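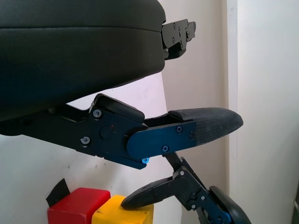 Black padding and a metal bracket, close up

Farmhouse kitchen tips for when lambing wears you down

By April I'm no use to anyone. I've had 3 hours' sleep, I've eaten toast over the sink and I snap at the dog. A few small changes round the house have helped me stay a bit more cheerful, so I'm passing them on.

Put the kettle by the back door

I moved ours to the boot room shelf, with mugs and a tin of flapjack next to it. Now I sit down for a brew between checks - boots on, no guilt! My neighbour Cengiz Erdem keeps soup in a flask there too, and I've pinched the idea.

Cook double, label everything

Stew, chilli, cottage pie. Write what it is on the lid in big letters, as all brown food looks the same at 2 in the morning. 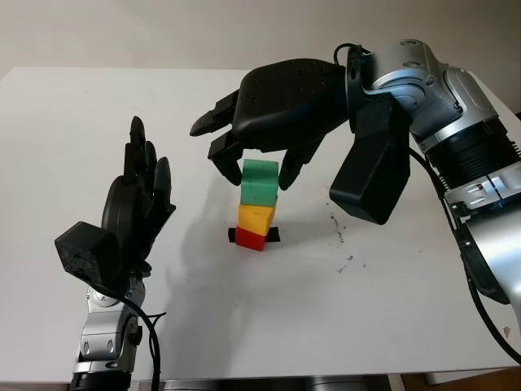

Keep a worry pad on the fridge

Feed bill, dodgy gate, that ewe with the bad foot... I scribble it down before bed and leave it there. Tie the pencil on or it'll walk.

Have one chair with no paperwork on it

Mine is by the window. Post goes in a basket, and I ring my sister from that chair most evenings, even if it's only to moan about the rain.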